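Home | News | Opinion | Letters | Subscribe
Print this page | E-mail this article

Buy the arm last

Every September the same kind of proposal goes round small catering firms and college kitchens. It asks for money for a robot arm. It gives the price of the arm, the price of a second arm if the first is to have help, and a line at the bottom for "sundries". In the last one I read, for a training kitchen at Follbridge, sundries came to 200 pounds against 3,000 set aside for fitting and setting up.

I think that bottom line is where most of these plans go wrong. An arm does its work among other objects, and those objects have to be bought, replaced, washed and put back. If the job is fruit and cold drinks, you need plates, a board, a rack for the bottles, cloths, and a steady supply of fruit. Fruit goes off. A kitchen that practises every working day will get through 100 oranges sooner than the person who wrote the budget expects, and they have to be ordered by someone who has the time to do it. 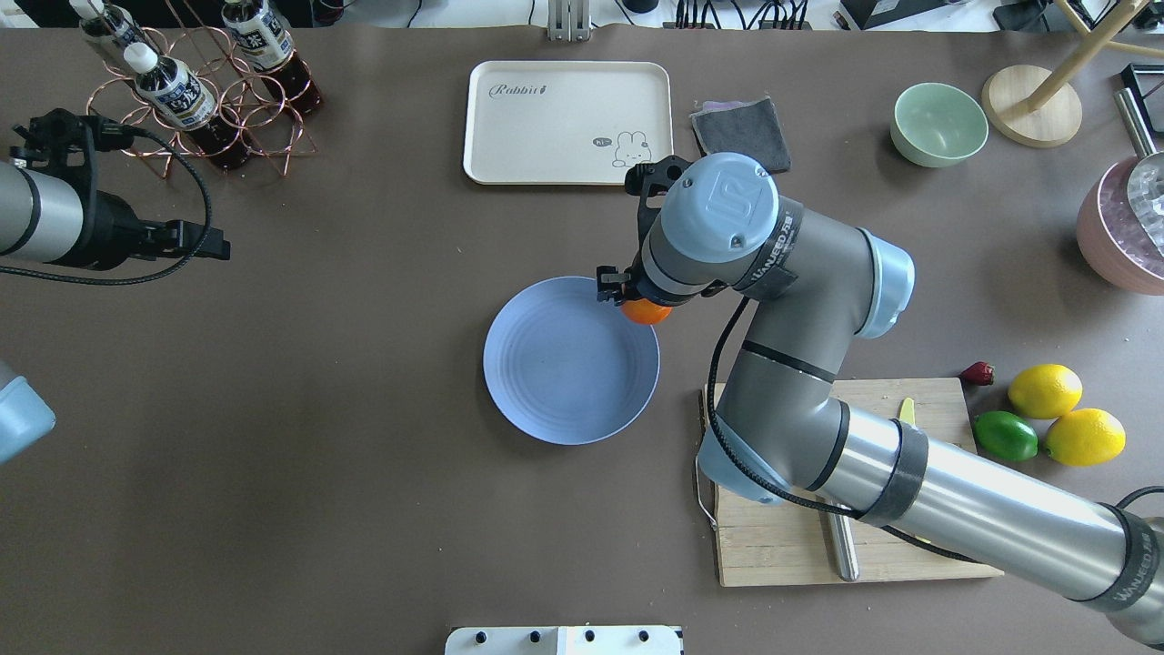
Paraschiva Barbu wrote to me after my last piece to say I was making too much of the small items. Her view is that oranges and plates are cheap, that any kitchen has them already, and that the money which hurts is the yearly support contract. She had seen one from Vikunon that went up at renewal with no change in what was provided.

She is right about support contracts. I would ask for the renewal price in writing before signing anything, and I would ask what happens if the supplier stops selling that model. But a kitchen's own plates are in use at lunchtime. If the arm borrows them, the staff go short, and the arm gets moved to the quiet part of the afternoon and then to a cupboard.

The table matters as well. Most plans I see allow for the width of the machine and forget the reach. Two arms and a work surface take up a good part of a small room, and the cables have to go somewhere. Catacutan, which fits out kitchens in our area, charges separately for moving a socket. Put that in at the start.

Then there are the hours. Someone sets the table before each run and clears it afterwards. Allow 30 minutes a day for this and cost it at the proper wage. The Follbridge plan had nothing under this heading. The work was going to be done by whoever was free.

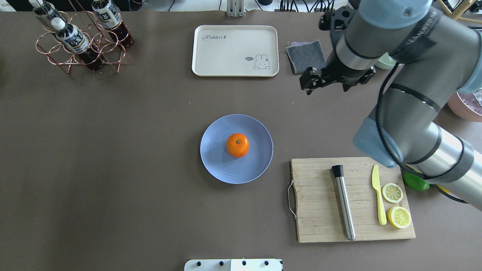
A robot arm over a table set with fruit, a cutting board and bottled tea.

My suggestion is to write the budget in the opposite order. Choose one job. List everything that job touches and buy it. Run the job by hand for a month on the table where the arm will go, and keep a note of what was used up and how long the clearing took. Only then ask for quotes. Tusach and one or two other suppliers will lend a machine for a short trial, and a month of notes gives you something to test it against.

Some kitchens will find at the end of the month that the job is too small to be worth a machine. They will have spent a little on plates and can keep them.

Print this page | E-mail this article
Back to Opinion | Next article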